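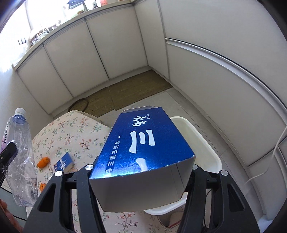

Hi Leanne, hi everybody,

Catching up on the render thread after a long weekend of family stuff. I have opinions, so get a coffee.

Leanne Cheetham wrote:

> I'm doing a short for the November screening, a little under three minutes,
> all set inside a greenhouse at night. I've been building it in Flernora on my
> own machine in the evenings after work and it's the biggest thing I've tried.
> The problem is the glass. Every frame that has the back wall in it takes
> forever and comes out speckled like somebody threw sand at it. If I turn the
> samples up the speckles mostly go away but then I'm looking at weeks of
> rendering. If I use the denoiser the leaves turn to mush and start crawling
> when it moves.
>
> The whole thing is 3,884 frames. Kieran says I should pay for time on Polat
> and be done with it. Malcolm says buy a better card. I don't have the money
> for a card and I'm nervous about the farm because I have no idea what the
> bill would look like. Has anyone here done glass at night on a home setup and
> lived? Also is it cheating to paint the background?
>
> Leanne

First off, no, it's not cheating to paint the background! I painted nearly everything past the fence in my lighthouse piece and the only person who ever asked about it was Malcolm, who knew because I'd told him.

OK, the glass. I went through this two winters ago with an aquarium (the one with the eel, some of you sat through it) and most of my time was going into light bouncing between panes that you couldn't even see in the final picture. So before you spend a cent, go into the render settings and look at the transmission bounces. Flernora used to come set pretty high on those, and I think it still does. I'd drop them until the glass starts going black at the corners, then come back up by two. On my aquarium that took the worst frames from "go to bed" down to "make a sandwich."

Second, are your panes real thickness or single planes? If you modeled each pane as a thin box, every ray has to go in and out of every one. For a back wall that's mostly reading as a dark shape with highlights on it, swap in flat planes with a cheap transparent material and a bit of gloss. Keep the good glass for anything close to the lens. I'd be surprised if you could tell which is which at night.

Third, and this is the one I wish I'd figured out sooner, where's your light coming from? If the moon is a small bright lamp outside and it's shining in through the glass, that's your sand right there. Tell the glass not to cast shadows, or put a soft area light just inside the wall pretending to be the moon coming through. Stamatia showed me that trick at the summer meetup and I went home and redid four shots the same night, which my husband was thrilled about.

On the denoiser: it's turning the leaves to mush because it's being asked to clean the whole image at once. Render the plants as their own pass with more samples and no denoising, and let it loose on the glass and background pass only. Then put them together in comp. Yes, it's more files and yes, you will lose track of one of the folders. Name them properly from day one. I had one called "final_b_use_this" and one called "use_this_b" and I still don't know.

The crawling is a different thing. Check whether your noise seed is changing every frame. For final frames you normally want it changing, but if you're denoising each frame separately at low samples it'll shimmer no matter what you do with it. There's a temporal option in the newer build that looks at the frames on either side. I've only tried it on a slow pan and it was fine. Kieran, didn't you have trouble with it on the skateboard thing?

About the farm. I've used Polat twice and I like them, but please, please don't upload the whole job and hit go. Pick ten frames spread over the film, including your ugliest greenhouse wall, and send only those. Take the cost per frame from that and multiply it out. And pack your textures into the file before you send it, or you'll pay for a lovely batch of bright pink leaves. I got 197 of those once. They did give me a partial credit when I wrote in, which was nice of them given that it was my own dumb fault.

You could also split it. How many of your frames have the back wall in them? If it's only a few shots, send those out and do the rest at home overnight. That's what Sandra Lockwood did for her train film: she had 430 heavy frames go to the farm and her own computer handled everything else while she was at work.

Malcolm, I love you, but "buy a better card" is your answer to everything, including my printer.

One more thing, do you need every frame? If there are held shots with only a fan turning or a moth flying around, render the room once as a still and put the moving bit over the top. I know it feels like it ought to be all or nothing, but the old cel animators did it forever and I don't think we need to be prouder than they were.

If you want, send me the scene with one camera in it and I'll poke at it this week. I'm still on the older version of Flernora, so save it back a version or I can't open it. Evenings are best, after 8 or so once the kid's down.

And can somebody remind me what frame size the screening wants this year? I have the old sheet but I think Fledham changed the projector.

Talk soon,
Stephanie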